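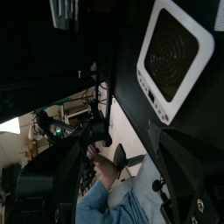
Surkley repairs and recertifies small electrical appliances under contract. Since May, first-pass handling at its bench line has gone to five robot arms supplied by Rikumus, each fitted with a two-finger gripper and a wrist camera. The technicians are still there. Their job has changed.

Under the old procedure a technician lifted each unit, turned it, ran it through its settings and logged the result by hand. A shift cleared 70 units. The arms now do the lifting and presenting, and the log fills itself from the test software, written by Bitwood. Technicians handle exceptions: a jammed button, a cable snagged on a fixture, a housing the gripper cannot hold squarely.

"I used to know a unit by its weight," said Carys Samuel, a bench technician for eight years. "Now I know it by its error code, and then I go and pick it up anyway."

Grip force was the main problem during setup. Values that held a smooth housing marked a softer one, and the default pads slipped on rounded corners. Dušan Hodžić, who runs the line, keeps a table of settings by model and lets technicians edit it directly. Changes take effect at the next cycle.

Hands near the gripper remain a matter of procedure. Speed drops when a technician steps in, and the arm holds position until released from the bench.

Pay grades were revised in the same month. Training takes 24 hours, spread over two weeks, and covers jogging the arm, clearing faults and replacing finger pads.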